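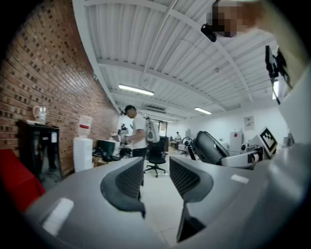 Figure 7.1 Two dark gray gripper fingers with black mesh-textured pads.

Chapter 7
Planning a Concert Tour

A tour starts as a list of cities and a list of dates, and for several weeks the two will not agree. The artist wants certain rooms. The rooms have their own calendars, filled a year or more ahead with orchestras, graduation ceremonies, and other tours. The booking agent's first job is to place holds, which are informal reservations that cost nothing and can be given up without penalty. A first hold has priority over a second hold, and a second over a third. When a competing act is ready to confirm, the venue calls whoever has the first hold and asks for a decision, often within a day.

This chapter follows one small tour from the first holds to the final settlement. The act is the Bataineh Quartet, an acoustic group with two albums. Its agent, Archie Purves, booked six cities. Its tour manager, Sachiko Chiba, was hired after the dates were confirmed, a common arrangement at this level and one that causes problems we will return to in Section 7.4.

Routing
Routing is the order in which the cities are played. A good route keeps the drives short and leaves a day off where the crew needs one. Purves had wanted to open in Sketamcombe, where the group had its strongest sales, but the hall there was free only on February 17, 2022, the fourth date of the run. He moved the opening to Pikau, a smaller market, and used it as a warm-up. The change added 128 miles to the route.

Capacity and Price
The hall in Sketamcombe seats 1,805. The one in Pikau seats 1,084. It is tempting to set one ticket price for both and leave it there, but a room's capacity is only the starting point. Seats behind the mixing desk are usually held back, as are seats with a poor view — these are called kills — and the promoter will ask for a block of complimentary tickets. In Pikau, kills and complimentary tickets came to about 100 seats. The number left over is the sellable capacity, and every budget in this chapter is built on it.

Deals
Most clubs and theaters offer one of three deals: a flat guarantee, a guarantee against a percentage of the net, or a straight percentage. Skastoda, the promoter for the last two dates, offered the second kind. Section 7.1 explains how to read that offer line by line, beginning with the expenses the promoter deducts before the split is calculated.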